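3.2 Surface wear in the shared rooms

The second part of the survey concerned the surfaces that people touch or walk on every day. We examined 147 of them in the Plustow building, and each one received a wear score between zero and 8. Zero means that no mark is visible from a normal standing distance. The score was given by two persons separately (Olivares and Núñez), and when they did not agree, they looked at the surface again together.

Gray wood-grain finishes needed special attention. Residents often told us that this finish "hides everything", and for dust this may be correct. For scratches the situation is different. A pale scratch that crosses the direction of the grain is easy to find, while a mark that runs along the grain can be missed, even by a trained person. For this reason we looked at every gray surface from two sides – once along the grain and once across it. Figure 4 shows two views of gray wood grain; a long thin scratch and small white scuff marks can be seen in the second.

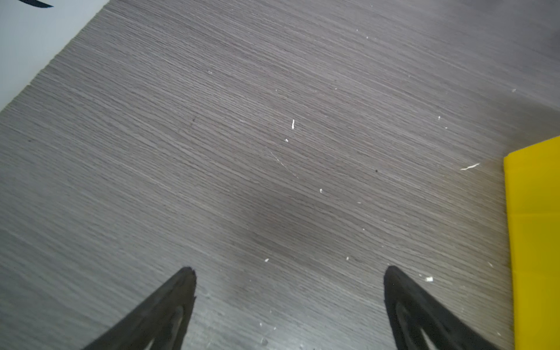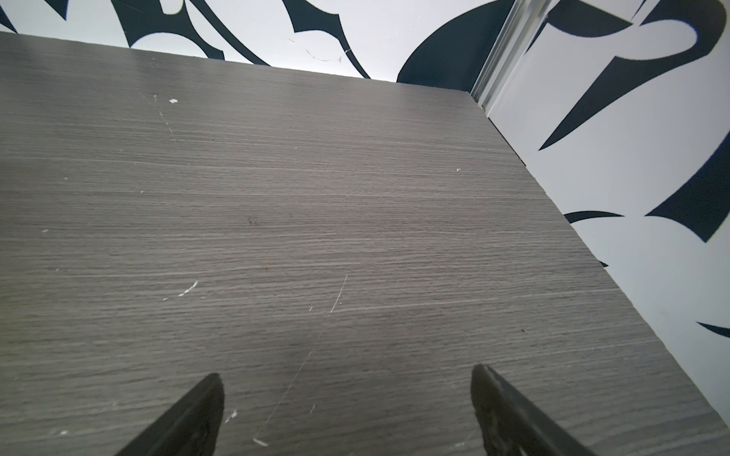 Figure 4. Gray wood-grain surfaces, two views.

The scores were then compared with the answers in the resident questionnaire, which was returned by 118 of the 200 households. We expected that people who clean more often would report more marks, but this relation was weak. A stronger relation was found with the age of the furniture. We did not ask which cleaning product was used, and this is a limit of the present study. The same question was added to the form for the Najjar building, where the survey began in September.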